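Workshop Tips: Opening Up an Old Desktop

Posted July 16, 2023 by Treasa Gallagher

Pull the plug first. I know you know. Pull it anyway, then hold the power button in for a few seconds.

Lay the tower on its side with the open side up. Working on a standing tower is a fine way to learn how far a small screw can roll. My record is under the dryer.

Find the parts in your way before you grab a screwdriver. On a lot of office machines, blue plastic means "you may touch this," and a blue latch usually wants a squeeze. If you're reaching for pliers, stop and look for a latch.
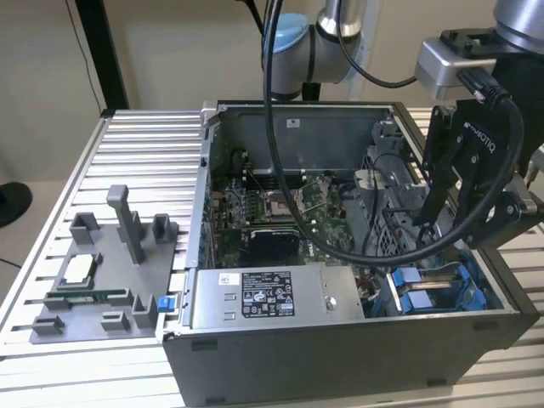
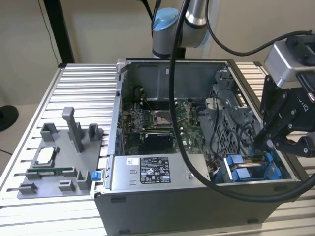 Chips and memory sticks need a place to sit, and the pocket of your shirt isn't it. Hold a processor by its edges. The socket is even fussier, so keep screws, crumbs and sleeves away from it.

Leave the power supply shut. Whatever is wrong in there, you don't want to meet it.

For dust, use short puffs of air and hold the fan blades still with a finger. Do this outdoors unless you enjoy vacuuming.

Screws go in an egg carton, one cup per part. I have 74 left over from past jobs, and every one of those computers still runs, more or less.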